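Speaker notes – building a hand-held gripper at home
Shared workshop evening, Nastau, November 2023

Opening

Say who I am and what the project is. The tool is called Toder. It is a two-finger gripper held in the hand, with a camera on it. No arm, no motors on a bench. I carry it through a job, it records, and the recordings are for training an arm later on.

Say early that the arm part is not finished. People will ask.

Why at home

I started at the workshop table in June. Clean surface, wooden blocks, good lamp. The recordings were tidy and not much use. A gripper that has only met blocks does badly with a sugar packet. So I moved to the dining table and left the things on it where they were.

The fingers

Pass the old pair along the front row now, so they come back before the end.

Black linkage on each side, pins at the joints, ribbed pad at the tip. The pads on the old pair were smooth. Flat packets slid out of them. Ribs helped, but the depth matters. Too shallow and they do nothing, too deep and thin plastic folds into the grooves. I went through 9 versions of the pad before I stopped.

The pins do not match. I used what was in the drawer. The fit is what counts – if a pin has play in it, the two tips no longer meet and you pick things up crooked. Check this by closing the fingers on a strip of paper and pulling.
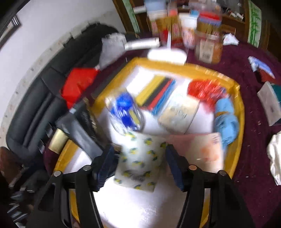 Iwona Wieczorek wrote back after reading the draft of these notes that pouches are the wrong place to start, and that she would spend the first week on boxes, where you can tell from the recording alone whether the grip was square. She also thinks soft packets hide a bad pin for a long time. I agree with the second point. On the first, I would still mix them from day one, but mention her view, because somebody starting from nothing may prefer it.

Flat things on a tray

Main problem of the whole build. A flat packet gives the fingers no side to hold. Two ways that work for me:

Come in low with both pads and let the packet buckle up between them.
Push it against the rim and take it by the raised edge.

The second is slower and more reliable. Show both with the lid tray from Harries if there is time.

Glare

A shiny white tray throws the ceiling light straight back into the lens. Lock the exposure before you start. I also turn the tray a little between recordings. Do not go into camera settings here, it eats the time.

Moving too fast

Fast hand, smeared recording. I lost nearly 9 hours of work to this before I looked at any of it. Watch the first recording of a session before making the next one.

Parts and files

Linkage files are in the shared folder under Tiltero, which was the old name. There are two sets. Use the one with the wider finger opening. Print the bars flat, drill the pin holes afterward, do not trust the printed hole.

Questions

Likely ones: cost, weight, why not just buy one. For weight, hand it over and let them hold it. My wrist gets tired after two long sessions and I now rest the elbow on the table.

Get the old fingers back from the front row.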